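2023-10-26 — carnet atelier légumes, suite

Repris le rangement des paniers là où Slamet l'avait laissé. Le panier turquoise ajouré reste pour les aubergines, on ne le mélange plus avec les bacs Grestitz, dont les parois pleines gardent trop l'humidité. Depuis août, on a jeté 2 lots à cause de ça.

Livraison El Idrissi notée au cahier : lot 41 et lot 47. Le 41 passe en premier. Pesée d'une aubergine du 41 : 400 g, reportée sur la fiche. Balance à retarer avant chaque série, elle dérive encore un peu (vu avec Jugah, il rappelle Dunberg pour l'étalonnage).

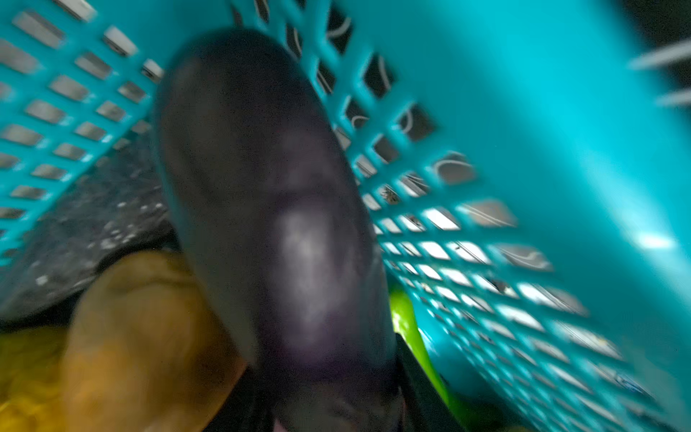
Pour la pose : coucher le fruit au fond, sans forcer contre la paroi. Les bords des fentes marquent la peau si on appuie, et la marque brunit au bout de quelques jours. J'avais essayé avec un torchon plié dessous — ça protège, mais l'air circule moins et on perd l'intérêt du panier. Abandonné.

Nettoyage : brosse souple et eau tiède, les fentes se bouchent vite avec la terre. Ne pas utiliser le produit Nulodska sur le plastique, il laisse un film collant.

À faire :

- refaire l'étiquette du lot 47
- demander à Slamet où est passée la deuxième brosse
- comparer la peau des deux lots après stockage, même étagère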